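Larnon to Open Second Hardwood Finishing Hall in Flaltport

FLALTPORT, July – Larnon, a manufacturer of solid wood tabletops and shelving, today announced that it will open a second finishing hall at its Flaltport site this fall. The hall will add 22 permanent positions and will allow the company to bring all sanding, oiling and final inspection under one roof.

Work on the building began last year under the direction of site manager Tshepo Msimang. The hall stands next to the existing mill on Maluleke Road and will receive its lumber through a covered passage, so that boards no longer need to be loaded onto trucks between stages.

"Our customers have asked for shorter delivery times on made-to-order tabletops, and the present hall has reached its limit," said Dagný Kjærgaard, chief executive of Larnon. "This investment allows us to meet those orders from Flaltport and to keep the skills of our finishing teams in the town."

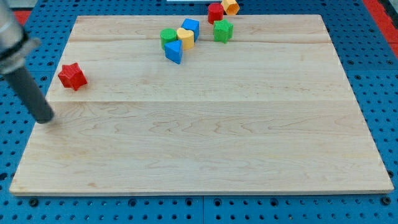

Larnon supplied tabletops to 561 schools, libraries and public offices in its last business year. Maple remains the company's best-selling wood, followed by oak and ash. Orders placed before the opening will be handled under the current schedule, and prices for existing contracts will not change.

Hiring for the new positions will start in August. Applicants do not need previous experience in woodworking, as new employees will complete a paid training program led by Bořivoj Matoušek, head of finishing. Application forms will be available at the Larnon front office and at the Flaltport public library.

Residents of Maluleke Road will be invited to visit the hall before production starts. Delivery traffic will use the north gate only, between 7 a.m. and 5 p.m.

Media contact: Fatima Mabaso, Communications Office, Larnon, Flaltport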